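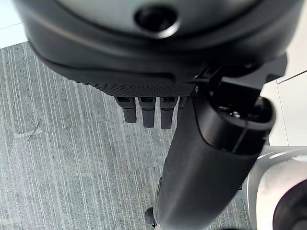

Jollthorpe, October

Minutes of the fall policyholders' meeting, Wevlow Mutual

I'm taking the minutes again this time, so you're getting them my way. If you want the formal version with the motions numbered, the office will mail you one. We got going at 7:05 p.m., five minutes late, with enough members in the room and on the phone line for a quorum. The spring minutes were approved with one correction: I had written "flood" where I meant "sewer backup," and in our line of work that matters quite a bit!

Homeowners renewals

This took up most of the first hour. The chair went through the renewal letters that are going out next month. The main change is the wind and hail deductible. Up to now it has been a flat dollar amount for everybody, and starting with the new policy year, members can choose between the flat amount and a percentage of the dwelling coverage. If you don't send the form back, you stay on the flat amount. I asked to have that sentence put in bold on the first page of the letter, and the chair agreed.

A member from the north side of the county wanted to know why her premium went up when she has never made a claim. The answer was long, and I'll try to do it justice. Part of it is rebuilding costs – lumber, labor, permits, all of it – and part of it is what we pay for reinsurance, which is the insurance that the mutual itself buys so one bad storm doesn't clean us out. Her own record does help her, and the claims-free credit is on her bill as a separate line. She said she had never noticed the line. A few other people then admitted they hadn't either (me included, and I pay mine by check). The office will move it up next to the total.

We also talked about roofs. Asphalt shingle roofs past a certain age get covered at actual cash value, meaning depreciation comes off, and members don't always find that out until they file. The renewal letter will now say which kind of roof coverage you have. Motion to approve the letter with these changes, seconded, passed on a voice vote with no one against.

Water leak sensors

The pilot with Hesteo is ready to go. They're supplying the sensors, the little ones you set under a sink or behind the water heater, and we have 300 kits to give out. Members who want one sign up through the office, first come, first served. In return for putting it in and sending us the registration slip, you get $50 off your next annual bill. One time only, one kit per household.

There was some back and forth about privacy. Somebody asked if Wevlow would be able to see the readings and use them to turn down a claim. The chair read out the part of the agreement that covers this: alerts go to the member's phone, we get the registration and nothing else, and having a sensor that went off doesn't change your coverage. I was glad to hear it read aloud, as I'd wondered the same thing and felt a bit silly asking. Renters with a contents policy asked if they could join in. Yes, they can, but the landlord has to be okay with it if the sensor ties into a shutoff valve.

The pilot was approved. Two members voted no and asked me to note that they'd prefer the money go toward lowering the deductible. So noted.

Claims handling

We've had grumbling all summer about how long it takes to get an adjuster out, and I think everybody in the room had a story. The office is bringing in Kuzmenko, an outside adjusting firm, to take the overflow after big storms. They'll only be called in when our own people are backed up. Day-to-day claims stay with the folks you already know.

The question I wrote down three times, from three different people, was "Who do I call?" You call the same number as before. The office decides who comes out, and whoever it is should tell you up front if they're from Kuzmenko. Keep your photos and receipts either way. And please, if you have damage, go ahead and put a tarp on it or shut off the water before anyone comes – reasonable temporary repairs are covered, and waiting can make things worse for you and for the claim.

One gentleman asked about the time limit for getting the full replacement amount. You have 180 days from the date of the loss to tell us you intend to claim it. The chair said the office has been flexible in the past when contractors were booked solid, but don't count on it. Write in and ask for more time before the deadline passes.

Home inventory night

We're doing this again in January, at the same place, on a Tuesday evening. Bring your phone or a notebook and we'll go through how to list what you own room by room. Last year people got as far as the kitchen and started chatting, so this time we're starting with the garage and the basement. The printer quoted us for up to 300 blank inventory booklets, and the members were fine with the price. Leftovers will go on the front counter.

Odds and ends

The night drop box sticks. It's being replaced, and until then please don't leave cash in it.

Several people would like the online payment page to stop logging them out. The office has passed that along and is waiting for an answer.

The question of covering backyard chickens as property came up one more time and was put off until spring.

Still to do before the next meeting: the office fixes the renewal letter and sends me a copy to look over, the chair signs the Hesteo agreement, and I find the old sign-up sheets for inventory night.

Adjourned at 8:50 p.m. Coffee was still warm, so a good many of us stayed.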